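Two Fingers, One Flat Card

Comparing hand-held grippers is slow work, and Valach does most of it at a table. The small test shop spent September putting two sets of gripper fingers through the same chores, in the hope of settling which set should go out with the data collection kits it builds for research labs.

The tool itself stayed the same all month. An operator holds it by a handle and squeezes a trigger to close two fingers, and a camera mounted behind them records everything the fingers do. Later, a robot arm fitted with the same fingers and the same camera is trained on those recordings. If the fingers slip in a person's hand, they will slip on the arm too, so the shop wants the slips sorted out first.

The first set came from Plastis, which prints its fingers as stiff blocks and covers the gripping face with a thin textured layer. The second came from Pagano, whose fingers have a softer core that gives a little when it meets an edge. Both bolt to the same mount with the same screws, and a swap takes a few minutes with a hex key. Most of that time goes to checking that the two faces meet squarely when the trigger is pulled all the way in. 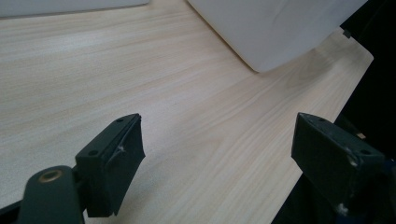 Squareness matters more than the shop expected. A finger that leans by a hair still picks up a sponge or a tape roll without trouble. With anything thin, the leaning finger touches first and pushes the object away before the other one arrives. Several early sessions with the Plastis set had to be thrown out for this reason, and the fix was a paper shim behind one of the mounts. The shop has since asked Plastis for a tighter fit at the screw holes.

Wear was the second thing the testers tracked. Fingers get dragged across tabletops and knocked against boxes all day, and the covering goes first at the top edge. The Plastis covering scuffed early and then held steady. The Pagano pads stayed clean longer, but once a corner lifted it kept lifting, and gluing it down made that spot slick.

By the end of the month the log held 1,575 grasps, divided between the two sets. They covered 13 household and office items, from a bar of soap to a stapler. On the bulky ones there was little to choose between the sets. The Pagano fingers were easier on soft packaging, while the Plastis fingers gave the operator a firmer feel through the trigger. One operator compared the difference to writing on a desk and writing on a mattress.

Flat items split them apart. A card lying on a table gives a gripper almost nothing to hold, and the operator has to catch both edges at once or slide the card until it hangs over the side. The stiff fingers were better at catching edges. The soft ones bent against the table and rode up over the card unless the operator came in very low.

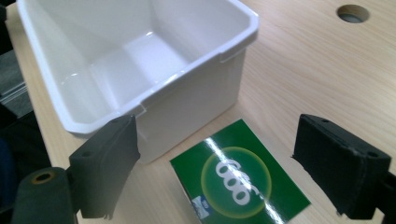 A green card on the table in front of a white bin, between the fingers of the hand-held gripper.

Shiny surfaces brought a problem of their own, and it had to do with the camera. Overhead lights leave bright streaks on glossy cards and plastic bins, and the streaks move as the tool moves. Vovov, which supplies the shop's recording software, suggested locking the exposure at the start of each session. That kept the wood grain and the finger edges readable, though a strong reflection still blanks out whatever is under it. The shop now dims one row of lights for glossy items and writes the setting in the log.

Valach will ship the stiff fingers with the next kits and keep the soft ones as an option for labs that handle food or thin packaging. A third design is already on order, with a stiff tip and a softer pad below it. The testers plan to start it on the cards.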